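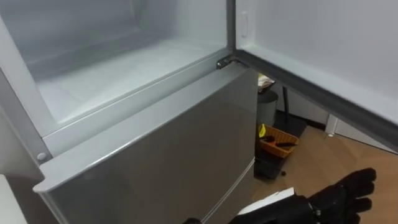
Ticket reopened 7:40 am. Fridge side still warm, Stoton flat, second floor kitchen. Tenant reports milk gone off again and butter soft enough to pour nearly. Original ticket was closed as "thermostat turned up, resolved" which it was not. Freezer is on top on this one, single compartment, no food or trays in it, smooth walls, so at least no unloading to do before I start pulling panels. Model is a Flelonitz top-mount, the older two-door. Pevgate supplied it with the flat.

Reported symptoms
Fridge section 54 F on the tenant's own thermometer, should be under 40
Freezer seems OK, ice cubes set overnight
Compressor runs nearly all the time
Clicking sound at night, tenant not sure from where

7:55 Checked dial. Set to 4 of 5. Someone had it on 5 last week, no difference. Putting it back to 3 for testing.

8:05 Outlet fine. Swapped to the other wall socket anyway, same thing. No extension cord in use – good, the last one in this building was running off a power strip with a kettle and a toaster on it.

8:10 Paper test on both doors. Fridge door seal grips all the way round. Freezer door seal grips too, bit stiff at the bottom corner but it holds. Not the gaskets.

8:20 Coils at the back were filthy. Vacuumed. Would explain the long running, does not explain cold freezer and warm fridge. That combination is nearly always air not getting down from the top section. Either the fan, the damper, or ice in the duct.

8:30 Put hand over the vent in the fridge section. Barely any air. Fan audible when the freezer door switch is pressed in, so fan is turning. Leaves damper or ice.

8:45 Rear panel off. Evaporator iced solid on the left half, duct mouth blocked. So defrost is not doing its job. Tenant says it was "fine for a few days" after it was unplugged for the kitchen painting in January, which fits, ice melted and then came back.

9:00 Meter on the defrost heater, 20 ohms. Heater good. Defrost thermostat open even when frozen, should be closed at that temperature. Tried twice. Open both times. Found it I think.

9:10 Rang Greenwood for the part. They have 17 on the shelf, part ending 557. Cheap thing. Collecting at lunch.

9:15 Power off, doors open, towels down. Told tenant no hair dryer and no knife on the ice please. The unit in the ground floor flat got a hole in the evaporator that way and we ended up binning the whole fridge.

1:30 pm Ice gone, duct clear. Mopped up. New thermostat clipped on and wired, old one bagged. Panel back on, one screw was stripped so used a spare, slightly longer, doesnt touch anything behind.

1:45 Forced a defrost cycle from the timer. Heater comes on. Advanced it, compressor and fan start up. Good strong air at the fridge vent now.

4:50 Back for a check. Fridge 43 and falling. Freezer 6.

Update from Solange Conceição (tenant), next morning:
"37 in the fridge when I got up. No clicking so far. Can I put food back in?"

Reply: yes, both sections. Keep stuff off the vent at the top of the fridge part, leave a couple inches. Dial stays at 3.

Still open
Clicking – probbaly the start relay working too hard, but I didnt hear it myself. Leave unless it comes back.
Spoiled food claim, tenant to send receipts to Pevgate office, not to me.
Same model in the other two flats up there, coils want a vacuum next visit.

Status changed to Monitoring. Will close in a week if nothing heard.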